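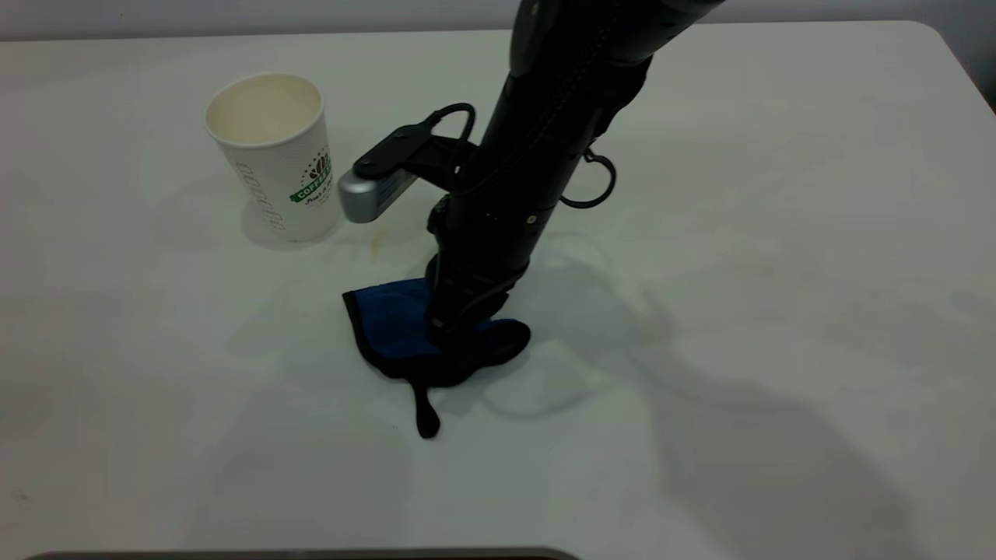
共同工房Amvilleの作業台にて。グリッパーで青と黒の布をつかんでいるところ

Fleltness グリッパーキット 使用レビュー
投稿日:08/03/2025

工房のアームに付ける手先をずっと探していて、やっと「これだ!」と思えるものに当たりました。Fleltnessの組み立て式グリッパーキットです。値段は224ドル、送料別。自作派には安くない金額で、カートに入れたまましばらく悩みましたが、いまは毎晩のように触っています。

最初に感心したのは部品の精度です。黒いプレートを重ねていく構造で、穴位置がぴったり合います。前に使っていたKuhlmannのキットではヤスリがけに半日かかったので、ネジがすっと入っただけで声が出ました(隣の席の人に笑われました)。説明書は131ページもあって身構えたものの、大半は図で、組み立ての章だけ読めば形になります。慣れた人なら一晩で終わるでしょう。わたしは指の左右を逆に組んでやり直したので二晩です。

重さは手持ちのはかりで295グラム。うちのアームだと肘を伸ばしきった姿勢でも余裕があり、動きがもたつく感じはありません。指の開きは最大50ミリ。紙コップのような太いものを胴でつかむには足りず、縁をつまむことになります。ここは購入前に確認してほしい点です。

で、いちばん楽しいのが布です。箱や積み木はどのグリッパーでもそこそこつかめますが、布は毎回形が変わるし、浅く降ろすと指先が空振り、深く降ろすと台を押してしまう。このキットは指先にわずかな逃げがあるおかげで、台に軽く押し当てながら閉じる動きができます。縁取りのある厚めの布でもちゃんと噛んでくれて、初めて持ち上がったときはひとりで拍手しました。薄いハンカチはまだ苦手で、二枚いっぺんにつまんだり、するっと抜けたりします。閉じる速度を落とすとかなり良くなりました。

手首の横に付けるブラケットも別売りで買いました。こちらも黒で、見た目の統一感はばっちり。ただ、ケーブルの逃がし方は説明書にほとんど載っていません。手首を回すと突っ張るので、わたしは上に大きめの輪を作ってからアーム側へ戻しています。最初は短くまとめすぎてコネクタを一つ傷めました。長めのケーブルを一緒に頼んでおくのがおすすめです。

制御ソフトはFastsideを使いました。設定ファイルに指の開き幅を入れるだけで認識され、ここはあっけないほど簡単。付属の専用アプリのほうは画面が英語のみで、力の上限を変える項目が深い階層に隠れています。できればトップに出してほしいです。

気になった点をもう少し。指先のゴムは布のけばを拾いやすく、こまめに拭かないと滑ります。替えのゴムが単品で買えないのも困りもので、問い合わせたら11月に発売予定との返事でした。閉じるときの音は小さめで、話し声の邪魔にはなりません。

総合評価は5点満点の4.5。減点は替えゴムとケーブルの説明の分です。次は畳んだタオルを端からめくる動作に挑戦するつもりで、指先だけ自分で削り直そうと図面を引き始めました。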